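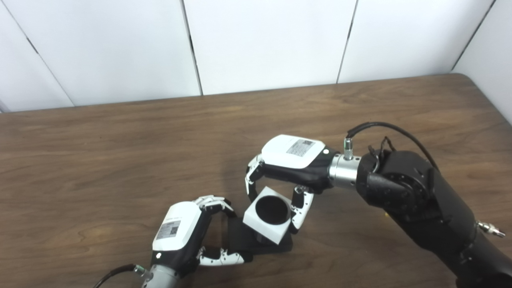 Figure 4. Table against paneled wall.

Setting up a rider account on the Gendness booking terminal

1. Turn on the terminal and wait for the Plumier start page.
2. Select New Rider, then enter the rider number printed on the approval letter. Applications still under review have no number and cannot be entered.
3. Choose the home zone. Addresses in Fideck and Awasthi share zone 243.
4. Under Mobility Needs, mark each item that applies: wheelchair, walker, service animal, attendant. An attendant rides free but takes a seat and must be marked.
5. Press Save. The terminal prints a confirmation slip.

Note: Trips can be booked up to 14 days ahead. The pickup window opens 20 minutes before the time shown on the slip.

Caution: Do not press Reset while a slip is printing. The account will be saved without a home zone, and bookings will be refused until step 3 is repeated.

To change a saved account, select Find Rider and enter the same number. Changes apply to new bookings only.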